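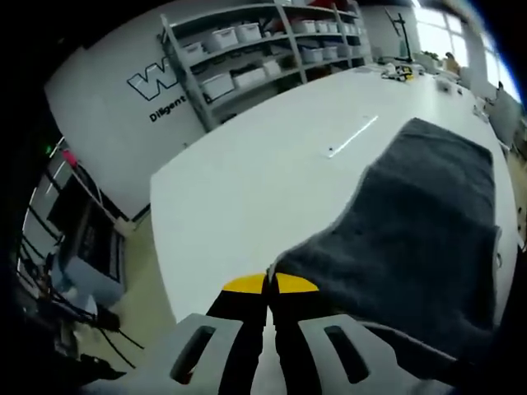

Folding demos: how many hands do you let on the cloth?

Filed under: Teaching by Demonstration > Soft Stuff
Reading time: 2 min
September, posted by hemline_harry

We're recording gray towels on a white table with hand-held grippers, and I've reached the stage where I dream in hems. Demonstrations go straight into the Gisturura pipeline, which wants every take to start with the cloth somewhere different and end with it folded. Fine. My trouble is the middle. When I pinch an edge, the fabric bunches up in front of the fingers and I end up steering a small hill across the table.

Do you teach the pinch from above, straight down on the hem, or come in flat and scoop? I've got 60 takes of the first and I hate all of them.

ouali_owner wrote:
Flat and scoop, every time. Straight down works for you because you're a person and you can feel the table through your wrist. The policy can't. Mine learned to poke towels very confidently.

Also, open the fingers before you get near the cloth. People creep up with them closed and then open at the last moment, and the robot learns to dither.

two_left_grippers wrote:
Disagree about scooping. On a fuzzy towel the lower finger drags the pile and the whole edge walks away from you. I'd go straight down, slowly, and live with the bunching. We did 300 demonstrations that way at Ostmont and the arm picks up a corner more often than my kids do. 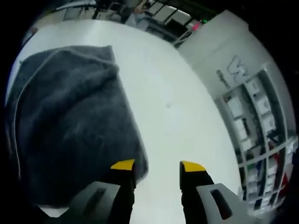 The thing that fixed our bunching was approach angle. Cross the hem square on, with one finger each side of it, and close before you move anywhere. If you're running along the edge when you close, you'll get a fat roll of cloth and a bad mood.

hemline_harry wrote:
Square on is what I thought I was doing. Then I played back my own takes, which was a humbling way to spend lunch. I come in at a slant like I'm parking a boat.

skimach_refugee wrote:
Why is everyone here doing it by hand anyway? Put the arms on the table and teleoperate. You get demonstrations the robot can physically repeat, because the robot did them. I've seen lovely hand-held data full of wrist moves no arm in the building could make.

ouali_owner wrote:
I used the Skimach leader arms for a season. Forty minutes of calibration, then a towel fold at the pace of continental drift. By hand I record a day's worth before the coffee machine has warmed up. Yes, I throw out the takes where I've bent my wrist like an owl's neck. Still ahead.

skimach_refugee wrote:
You skipped the part where you find out which ones were owls.

two_left_grippers wrote:
He has you there.

hemline_harry wrote:
Can we go back to hands? I tried 40 takes this afternoon with 2 grippers on the cloth, one to hold and one to pull. Much less hill. But now I don't know who should move first. 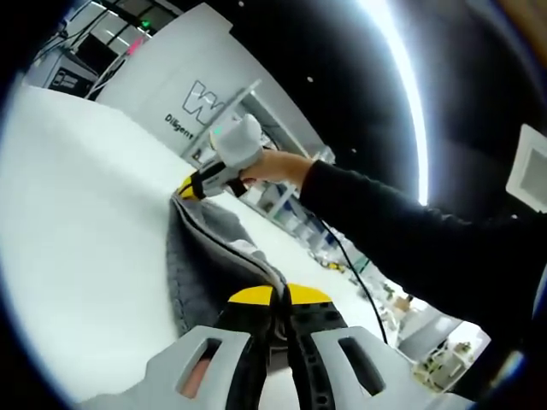

My instinct is to press the seam against the table with one tip and let the other do the pinching. Then both lift together. Except when two people share the job, "together" turns out to be a matter of opinion.

two_left_grippers wrote:
Pick a holder and a puller and never swap in the middle of a take. The holder lands first and stays put until the puller has closed. Count out loud if you must. You'll feel ridiculous for a morning.

ouali_owner wrote:
I'd have one person run both. Two people gives you two timings and the model averages them into something neither of you would do.

two_left_grippers wrote:
One person running both gets tired and sloppy by 3 pm. I've seen my own 3 pm data. It should be sealed.

skimach_refugee wrote:
With leader arms you can sit down.

hemline_harry wrote:
Noted, and ignored with affection. Plan for tomorrow is square on, fingers open early, holder first, one person on both until they start sighing, then switch. I'm binning the original 60. Will post the success rate if there is one.

ouali_owner wrote:
Keep the 60 in a folder somewhere. I deleted my bad pinches and then needed them as failures to label.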